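**Open day at Tellberg: two hands, one breakfast**

If you missed the open day at the Tellberg workshop in Bedusbridge on 13 September 2025, I'm sorry for you, because it was the most fun I've had in a room full of monitors in a long time. They had planned for a modest crowd and got 200 people. The line for the simulation room went past the coat racks and out into the parking lot, and a good number of us went straight back to the end of it after our first turn (I did, anyway, with a doughnut).

The simulation room is where Giang Đinh and her team work on Rivent, the software they use to try out kitchen tasks for two-armed robots before any real arm gets near a real plate. Everything happens on screen. A table, some cookware, some food, two arms, and then a great deal of trial and error. Giang ran the demonstrations herself all day and was still cheerful at closing time, which I can't say for my feet.

What I hadn't understood before is how much of the job is about contact. Moving an arm through empty air is old news, she told us. The trouble starts when something touches something else. A roll is light and has a lumpy shape, a plate can slide, and a slice of something soft wants to skid away the moment you lean on it. In the simulation each of those things has its own weight and its own friction, and the team can change them between runs. She made the plate as slippery as wet soap for one group, at the request of a boy in the front row, and we all got to watch it go sailing. He asked for it again. She did it again!

The breakfast setup was the one people crowded in for. One arm works at a patterned plate with a baked item on it, and the other at a wooden cutting board. The left has a hand with long fingers and a thumb, the right a rounded paddle, and I spent a while just watching how differently they have to come at things. 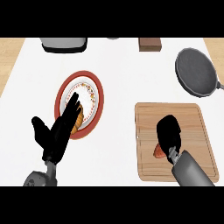

Why practice in a simulation when there are real robots in the building?

Mostly to save time and dishes: the software can run the same task all night with small changes, and a dropped plate costs nothing but a restart.

Giang put some numbers on that for us. In August the team left one task running over a long weekend, 48 hours without a break, and came back to a pile of results that would have taken them most of a season to collect by hand. Plenty of those runs were failures, and she was happy to show us a few. My favorite had an arm reach with great confidence for a spot next to the thing it was meant to pick up, close on nothing, and carry the nothing carefully across the table. The whole room groaned.

She was also frank about the limits. Bread on screen doesn't crumble, and sauces are still a headache. When a task moves over to the real arms down the hall, there's a stretch of fixing and fiddling, and sometimes a motion that looked perfect has to be thrown out. I liked hearing that. It made the parts that do carry over more impressive to me.

Down that hall, by the way, was the Tóth room, with the real hardware behind a clear screen and a pair of old control handles that visitors could try. You squeeze, the gripper squeezes. My neighbor moved a sponge from one tray to another and would not stop talking about it on the drive home. I knocked over a cup. The kids were far better at it than the grown-ups, and there was one girl of maybe nine who stacked three blocks on her first go and then walked off as if it were nothing.

A few practical notes for those who want to go next time. The talks upstairs fill up early, so go there first and leave the simulation room for after lunch, when the line gets shorter. Parking is free behind the building. The screens in the simulation room are easier to see from the left side. Bring a question, too, even a silly one, as the team seemed to enjoy those the most.

Tellberg plans to hold another open day in the spring, and Giang says she'd like to have the arms make a full sandwich by then. I've already told her I'm coming.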